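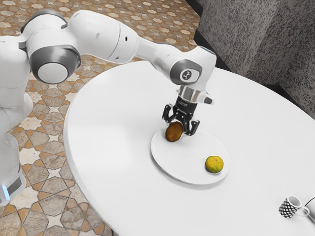 Minutes of the Plovadside Community Garden meeting, 7 September 2019. I said I'd write these up while I still remembered who wanted what, so please forgive the rambling! We had 16 people in the room, which is the best turnout we've had all year, and we got going more or less on time. First up was fruit along the south fence. A few of you are very keen on climbing plants, and the idea that got the most nods was kiwi, the ordinary brown oval sort you'd set out on a round white table and eat with a spoon. I love this idea. The worry is frost, and also that the vines get heavy, so the old wire won't do. We agreed to ask Jovine Nursery which kinds can stand our winters and to look at it again before we order anything.

Water next. The bill came to $1108 for the season and there was a bit of a gasp (me included). Part of that is the dripping tap by the compost bays, which I reported in May and then forgot to chase - sorry. Mansour Plumbing can fix it for $100, and everyone voted yes. We also talked about rain barrels for a good long while. Two people offered barrels they already have at home, and I'll go look at them with the trailer. 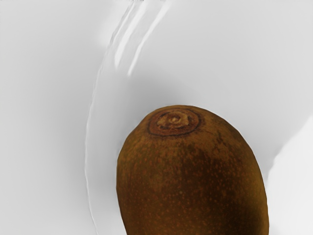

Plot fees came after that. They stay at $30 for next year, agreed with no votes against. There was a suggestion of a lower fee for the half plots by the gate and I liked it, but we ran out of steam and it's going on the next agenda.

Then the paths. The wood chips are nearly gone between the bean rows and the shed, and it gets slick there when it rains. Arier Tree Service will drop off a free load if we can take it all at once, so I need a yes from the church about using their parking lot overnight. If you have a wheelbarrow with a tire that holds air, bring it!

Shed key: we're down to one. Whoever has the other (green tag), could you put it back on the hook, no questions asked.

Harvest supper is on again, same setup as last year, long tables and everybody brings a dish. I'm making the squash thing. We still need someone with a big coffee pot, plus a few folding chairs.

Still to do: call the nursery, book the plumber, ask about the parking lot. All three are mine. Next meeting is after the supper, and I'll pin the date up on the shed door.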